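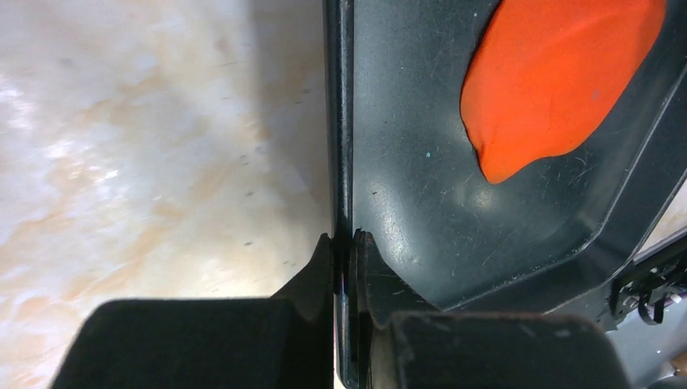
Do we still need someone on shift when the arm is doing the cleaning-down? One trained person per bench, start to finish, and they stay within reach of the stop button.

Pitau site – weekly check, arm benches
Filled in by: Chepkoech Athumani
Saturday, early shift

1. Stop button tested, both sides of bench. OK. Left one stiff, had to push twice. Reported.

2. Gripper fingers, pads and fixings. OK. Re-check after 300 cycles, not at end of month like the old sheet says.

3. Cables on the arm, ties and slack. OK. No rubbing. Keep sleeves clear, someone in a loose overall last week.

4. Hand tools and trays the arm picks up: cracks, sharp rims, grip. OK to use. Scuffs and fine scratches on the dark grey plastic are fine, a split rim is not. Dust and fibres – wipe before next run pls.

5. Worktop clear of grit. Part done. Specks still there, go over it again before Govero delivery.

6. Floor marking round bench. NOT OK. Tape lifting by the door. Trip risk. Govero lads walk straight through there.

7. Staff signed off on the new routine. 6 out of 8. Other two booked with Pichon trainer in October. Until then they dont restart the arm on their own, that includes nights.

8. Breaks and rotation. Needs a talk. Less bending and wrist ache since the change, people say so. But watching for a full shift is tiring in a diffrent way, two have asked to swap more often. Suggest swap at half shift – Grilus bench already does it.

9. Job cards updated. NO. Still say "sweep and wipe by hand". Who owns these now?

Open: 1, 5, 6, 7, 8, 9. Tape first. Back at 16:00 to look at the floor again.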